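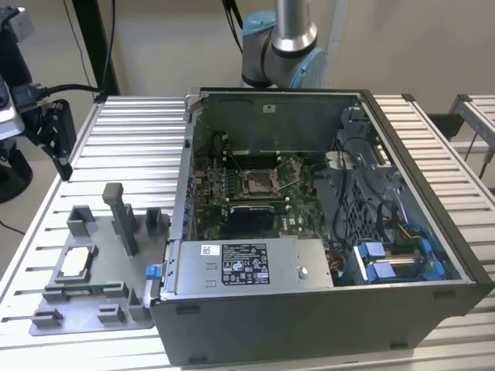
Desktop tower with the side panel off, CPU socket open.

Talking to Small Shareholders When You Are Small Yourself
Speaker notes, Fouzia Qureshi, Ovbridge
Session two, after the morning tea that will run over

Opening (keep it short, they've just sat down)

Thanks to Emmanuel Minja for the introduction, whatever he ends up saying. I run investor relations at Ovbridge. I am also the investor relations department, so if you email the general inbox to complain about me, I'll look into it.

Ask for hands: who here has put out an announcement in the past year that no shareholder ever mentioned? Wait. Put own hand up.

The register

When I started, we had 420 holders and I'd assumed most of them were funds. Then I printed the register. 132 of them held parcels so small that posting them the annual report cost more than their dividend. I was told, kindly, to stop worrying about those people.

Pause here.

Those people ring. They ring at lunch. One of them has read every note to the accounts since listing and would like to discuss note 17. The funds, meanwhile, send an associate who calls us Oxbridge.

What we did

Stopped writing announcements for the lawyer. Salim Kombo is our lawyer and a patient man, and he still sees every draft, but he now sees it after it has been written in English. First one we tried, he returned with 33 comments. Read out the one about the word "pleased".

Started a phone hour. Second Tuesday after results, the CEO picks up. Elibariki Odera did not love this idea. He came round to it once a caller spotted that our freight line had been labelled wrong in the half-year slides, which four of us and an auditor had all signed off. (Don't name the auditor. Don't look at the auditor.)

Cut the deck. It was 68 slides. I would like to tell you what was on slide 41 but I have never met anyone who got there. Now it's twelve, and the first one says what we sell.

The Orketti bit

If time is tight, skip to the results call.

Orketti is the firm we paid to raise our profile. Perfectly nice people. They got us a profile in a newsletter read mostly by other companies who had paid to be in it. Pendo Rashidi at Greltesa had the same experience and has said I may share it, on the condition that I mention the colour of the trophy they were given, which was teal.

The point for this room: before signing, ask for the names of three holders who bought because of the last campaign. We asked afterwards. There was a long email about awareness.

Results call

Our May call was the one where the dial-in failed and everybody heard Elibariki ask whether there were any biscuits left. Questions went up that quarter. I draw no conclusions, though I have suggested we cater.

Take questions in the order they come. Don't move the analyst to the front — the retail holders can hear you doing it. If you haven't got the answer, say which day you'll have it, then ring back on that day.

Likely questions from the floor

Does any of this move the share price? Not that I could show you. Trading volume is a bit less lumpy. Say so and move on.

What does it cost? My salary and a headset.

Would we use an outside firm again? Yes, for the annual meeting. We've spoken to Nikolaidis about running the vote. Nothing signed, so no comment beyond that.

Slides go to the organisers tonight. Leave the sign-up sheet for the phone hour at the back table, and take the pen home this time.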